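Session notes: drying fruit at home, and what the booklets leave out

Every dehydrator comes with a booklet, and every booklet has a chart. Ours says bananas take five hours. I have never had a tray of bananas finish in five hours, and I doubt the person who wrote the chart has either. Treat the number as the earliest time worth opening the lid.

What changes the time: how thick you cut, how ripe the fruit is, how damp the kitchen is, how full the trays are. The chart mentions thickness and skips the rest. The Ingate booklet also claims its trays never need rotating. Rotate them anyway.

Weigh before and after. In the test batch, 290 grams of peeled banana slices came down to 91 grams. They were leathery, bent without snapping, and had no wet spots when torn. If you want crisp chips, keep going. The ones in the store are usually fried, so don't expect yours to match.

On lemon juice: it slows browning. It does not "lock in vitamins," whatever the Clillow recipe cards say. A quick dip is plenty, and a long soak just adds water you then have to take out again.

On sun drying: you need hot, dry days and moving air, several in a row. Udthorpe in September gives you warm afternoons and heavy dew, and the fruit molds. People will tell you their grandmother did it. Ask where she lived.

On "keeps for years": be suspicious. Pack cooled pieces in a jar, two-thirds full, and shake it daily for a week. Beads of water on the glass mean the batch goes back on the trays. Any mold and the whole jar goes out, including the pieces that look fine.

For next time, bring a kitchen scale and one kind of fruit cut two ways, thick and thin. Write down your start and finish weights.
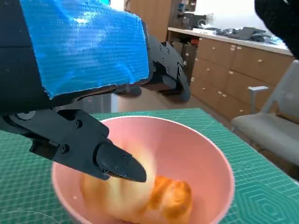

Filed under: Course Handouts / Food Preservation / Drying

Make-up work: if you missed the session, dry one tray of apples at home and bring your weights, even if the batch failed.

© Salgado Kitchen Classes | Contact | Back to top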